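Participants wanted: robot demonstration sessions at the Mandideo open day, Sullside

Mandideo is recruiting 21 adult participants for the tabletop manipulation demonstrations at its June open day in Sullside.
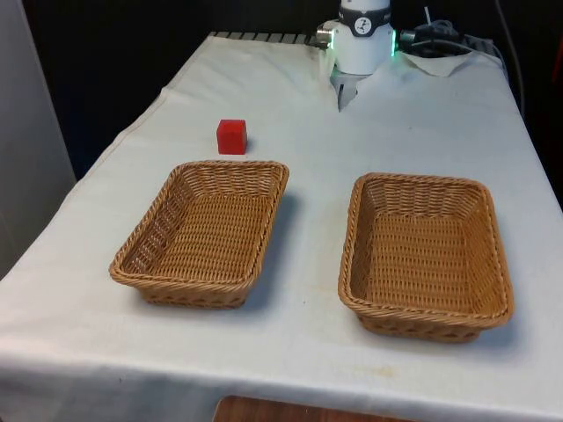
Participants will give spoken and written instructions to a robot arm working at a table, watch it carry out each instruction, and rate the result on a short form. No knowledge of robotics or programming is required. The sessions form part of the Clideck study, which looks at how people word simple pick-and-place requests when more than one container is available.

What the session involves

Each session has one participant and one operator. The participant sits at a marked position in front of the table, outside the reach of the arm. The operator sits at the control desk and has an emergency stop within reach. Participants do not touch the arm or enter the work area at any point while it is powered.

The basic task uses a red cube and two wicker baskets. The participant is shown a starting layout and a target layout on a printed card, then asks for the move in their own words. Cards do not contain suggested wording. "Put the block in the basket nearest me" and "left one, please" are both acceptable, and we are as interested in short or unclear requests as in precise ones. Do not rehearse.

If the system does not accept a request, the participant may reword it once. After a second refusal the trial is closed and the operator resets the table. Failed grasps and dropped objects are recorded as they occur and are not counted against the participant.

There are 6 blocks of trials with a short break after the third. In the last block the positions of the baskets are changed between trials, and requests are typed on a keyboard. The rating form is on paper and uses a scale from 0 to 100 for two items: how well the move matched what you meant, and how predictable the motion of the arm was.

Visitors to the open day may stand behind the barrier during sessions. They are asked not to speak to participants while a block is running. Participants who would prefer to take part without an audience should say so when applying. A small number of places are available in the morning, before the doors open.

Who can take part

You should:

- be 18 or older on the day of the session
- be able to read and speak English comfortably
- be able to see objects on a table from a seated position, with glasses or contact lenses if you normally wear them
- be able to use a standard keyboard
- not have worked on the Clideck study or its software

Left-handed applicants are welcome. Wheelchair users can be seated at the same position as other participants; the chair is removed and the microphone height adjusted. If you have a hearing or speech impairment, all blocks can be run with typed requests. Tell us in advance so that the correct form is printed.

Staff of Mittal, which supplies the table fixtures for the study, may attend the open day but cannot take part as participants. The same applies to members of their households.

Time and payment

Plan on 2 hours in total. This includes sign-in, the safety briefing, a practice block, the recorded trials and a closing questionnaire. Payment is by gift card, issued at sign-out. Participants who stop early receive the full amount. Local bus fares are refunded on presentation of a ticket. Parking at the site is free but limited on the open day, and spaces cannot be reserved.

Data and recording

Sessions are recorded by a fixed camera aimed at the table. Audio is recorded from the participant microphone. The camera is not aimed at the participant's face, although hands may appear if they are raised over the table edge. Requests are transcribed and stored under a participant number. The list linking names to numbers is kept separately and deleted when payments have been reconciled.

You may ask for your recordings to be withdrawn at any time before that list is deleted. After deletion we cannot tell which recordings are yours. The consent form sets this out in full and is sent with your confirmation. Please read it before you arrive. A printed copy is available at the desk.

Safety

The arm runs at reduced speed for all public sessions. The briefing covers the seating position, the barrier and the stop procedure, and must be completed before the practice block. Long hair does not need to be tied back at the seated position. Bags and coats are left at the sign-in desk. Food and drinks are not allowed past the barrier.

How to apply

Apply using the participant form on the open day page. State your preferred session (morning, early afternoon or late afternoon), whether you want a session without visitors, and any access requirements. Do not send a resume or references.

Places are assigned in order of application within each session. Applicants who are not placed go on a reserve list and may be called at short notice, including on the day itself. If you can only attend with advance notice, mark the box on the form and we will not call you from the list.

Questions about the tasks or the consent form should be addressed to Shakuntala Mishra, study lead. Questions about access, payment or travel go to Hülya Dursun at the open day desk. Use the contact form on the same page and put "Clideck participant" in the subject line.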